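Ticket 2343, Lallatstead robotics club
Opened by: Leonie Berchtold
Status: open

Hi all, me again! We're still stuck on the CPU task for the Clemness round. The arm stops 4 mm short and throws error 312.
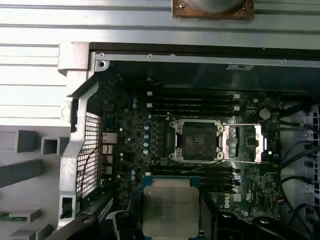 Error 312 is a force limit, so I first blamed the grip (sorry, Thaddäus). I've dropped the speed to 300 and it still trips. The load plate is flipped right open by the socket, so I doubt we're catching on that.

Emil thinks the wrist offset got overwritten when we updated in June.
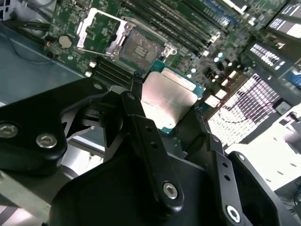
I'll put the old offset file back tonight and rerun it. Saulius, have you still got a copy?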